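A Day at the Mill: Our Visit to the Holach Oat Open Day

I have been eating porridge for most of my life without giving a moment's thought to where it comes from, so when Nidia Chambi rang to ask whether I fancied the open day at the Holach mill, I said yes before she had finished the sentence. They hold it every June and it fills up quickly (book early, and take the morning slot if you can, as the car park is tiny!).

We were met at the gate with tea and a rather good oat biscuit, then given hairnets and blue overshoes. Nidia used to teach cookery and she had brought a notebook, so we were always at the back of the group while she wrote things down.

The tour begins at the intake, where the oats come off the lorries with their husks still on. I hadn't realised how much cleaning goes on before anybody thinks about rolling them. They go through sieves and air blowers, then the husks are knocked off and what remains is called a groat, a lovely word that I have been using ever since. The groats are steamed and dried in the kiln, and the smell up there is toasty and sweet, a bit like the top of a crumble. I could have stayed all afternoon, but it was terribly warm and my glasses steamed up.

After that came the rollers. Thick rolled oats, thin ones for instant porridge, and pinhead oats that are simply cut. The noise is tremendous and our guide had to shout, so I missed most of what she said about the gap between the rollers, though Nidia has it in her notebook somewhere. 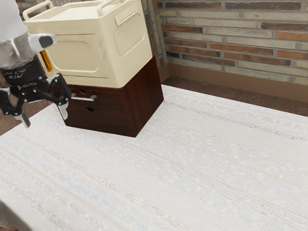
Does rolling the oats take the fibre out?

Rolling only flattens the groat, so the bran stays on and the fibre stays with it. Thinner flakes cook faster and are generally digested a little more quickly than thick or pinhead ones.

A gentleman from our group then asked about oat bran, and we were passed a bowl of it to feel. It is softer than wheat bran and goes quite silky when you stir it into water, which comes from the soluble fibre. The advice was to build up slowly if you aren't used to it and to drink plenty, and I can tell you from my own kitchen that this is wise.

Lunch was in the old grain loft: barley and leek soup, a bean salad and seeded rolls still warm from the oven. I had 2 bowls of the soup. The mill shop is at the foot of the stairs, so you can't very well avoid it, and I came home with a 700 g bag of pinhead oats and a smaller one of bran for my sister. Nidia bought rye flour and a wooden spurtle.

Soak the pinhead oats overnight, by the way, then simmer them gently for 30 minutes with a pinch of salt. We had ours the next morning with stewed plums, and there was enough left over for the day after.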